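Speaker notes: The long table, and how to choose and keep one
Talk for the Deltberg home evening, Monday, 20 minutes

Start without the greeting slide. Ask first: who in the room eats at the same table where they also work? Wait for hands. Then say my name and the name of the workshop, Brirero.

I want to speak tonight about one piece of furniture only. A long wooden table is the thing in the house which is used by everybody and cared for by very few. We buy it in one afternoon and then we live with it for many years.

First point, the length. People measure the room, but they forget the chairs. Put the chairs in the plan already pulled out, with a person sitting. (Show with my own chair, slowly.) In our shop in Witkowska street the most common regret is a table too long for the wall behind it.

Second point, the grain. A straight grain is calm for the eye and it is easier to repair, as you can sand along one direction from end to end. Tell the story of the customer who sanded across. Keep it short, last time I spent too long on it.

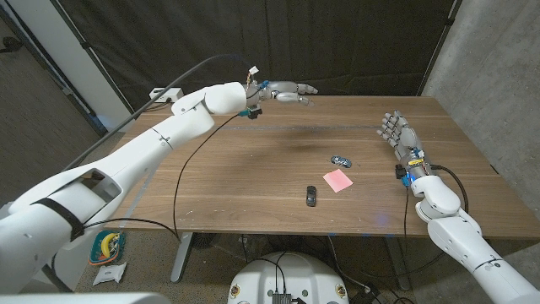

How often should a wooden top be oiled?
Twice in the first year, and after this once a year is enough for most homes.

Continue with the oil. Use a thin coat, wait, then wipe away everything that the wood did not take. Most people use too much and the top stays sticky. We sell the Predent oil, but say clearly that any good oil for tabletops will do the work. I do not want that it sounds like an advertisement.

Third point, the color. A warm brown top makes a white room softer. In a dark room I would go lighter. Somebody will ask about lamps here, so answer: a warm bulb, hung low, and try it in the evening before you decide.

Price, only if they ask. Our simple repair of a top, with sanding and oil, costs 355. A new table starts from 1,000. Do not go into delivery, it is on the paper by the door.

Last part, marks and scratches. Small ones can stay. For a deep one, bring a photo to the shop and we will look together.

Questions until half past eight. Then help to put back the chairs, the hall must be locked at nine.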